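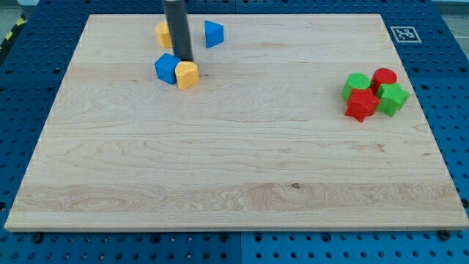 Cuaderno de taller, junio, lunes por la tarde

Sigo con el aceite Kasport. La ficha promete una superficie "sellada en una sola mano" y no me lo creo. Dos probetas de arce del mismo tablón, lijadas a 300, una con Kasport y otra con el aceite de linaza de siempre. Dejé una gota de café en cada una durante la comida.

Resultado: cerco en las dos. El de Kasport quizá más claro, pero lo miré sabiendo cuál era cuál, así que vale lo que vale. Repetir con las probetas marcadas por detrás y que las juzgue otro.

Lo del veteado tampoco me convence. En Pollton dicen que el aceite "despierta" la figura del arce. Cualquier cosa que moje la madera lo hace, hasta el agua. En las zonas de veta revuelta chupa más y queda oscuro a manchas - eso no viene en el folleto. Junto a los nudos, peor.

Pendiente: pesar antes y después de la segunda mano. La báscula Granström deriva dos gramos si se deja encendida, tararla cada vez.

El catálogo de Rerkden recomienda una cera encima. Claro, la venden ellos. Antes de pedir nada quiero ver una probeta con cera y otra sin ella después de una semana en la repisa de la ventana.

Trapos a remojo en el cubo con tapa, no en la papelera. Otra vez los encontré hechos una bola.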